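How to Unstick a Stubborn Zipper

Posted by Imelda Lumanlan on July 28, 2022

I've had this one coat since we lived in Ormsby, and every February the zipper decides it's done with me. I used to yank. Please don't yank! I tore a good inch of tape off a boot that way and paid a shop in Wakberg to put in a new one.

What you need: a regular pencil, a bar of plain soap, an old toothbrush and a rag.

First, look for fabric caught in the slider. If there's a bit of lining in there, pull it sideways with your fingers, away from the teeth, and wiggle the slider back the way it came. Go slow. Mine took seven tries once. 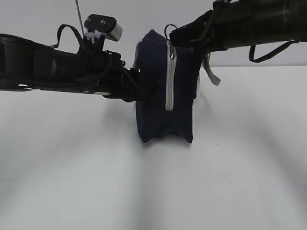

Next, brush the teeth on both sides with the dry toothbrush. You'd be amazed what lives in there (sand, mostly, if you go to the beach as much as we do). Wipe with the rag.

Now rub the pencil tip up and down the teeth, right around where it sticks, and try the slider again. On light fabric I skip the pencil and use the soap - graphite smears, and I have a cream skirt to prove it.

Still stuck? Do the whole thing up to three times before you give up on it. If the teeth close and then pop open behind the slider, the slider is worn, and soap won't help you there. Squeeze its sides very gently with pliers, one side and then the other, and test it after each squeeze.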